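Carnet d'atelier, février
Comparatif de pinces, banc du sac en papier

On reprend le sac kraft aux bords roulés, rafistolé au ruban noir. J'adore ce banc : des parois molles, un fond plein de plis, et deux objets qui n'ont rien en commun, le caillou brun et le chiffon jaune. Au programme, la pince Minlow contre la Plernetti, même bras, même caméra de poignet, 8 essais par objet.

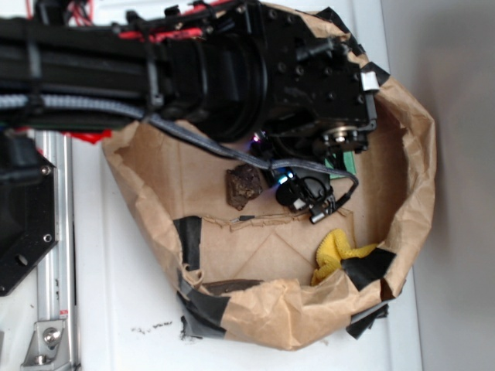

Xia

Réglages de départ : ouverture 90 mm, descente à 125 mm/s, contrôleur Bodska en mode souple. Avec la Minlow, le chiffon vient presque à tous les coups, un vrai plaisir ! Le caillou, lui, roule dès qu'un doigt arrive trop bas et touche le papier avant lui. J'ai relevé le point d'approche et c'est déjà bien mieux.

Côté câbles, garder la gaine grise attachée le long du bras, et surveiller la boucle près du poignet quand on vise le coin du chiffon. 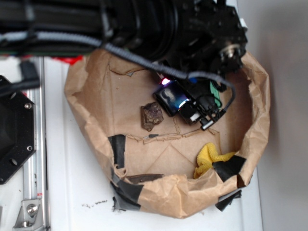 La Plernetti est plus lente à fermer (140 ms de plus sur mes relevés) mais elle se centre toute seule sur les petits objets durs, et ça, j'avoue que ça m'a bluffé. Sur le tissu, elle pince moins large, il faut viser un pli.

À faire : refaire la série caillou avec les deux, approche inclinée. Passer un coup de balayette sur les miettes devant le sac. Demander si on peut garder la Plernetti encore un peu, j'ai plein d'idées pour les doigts !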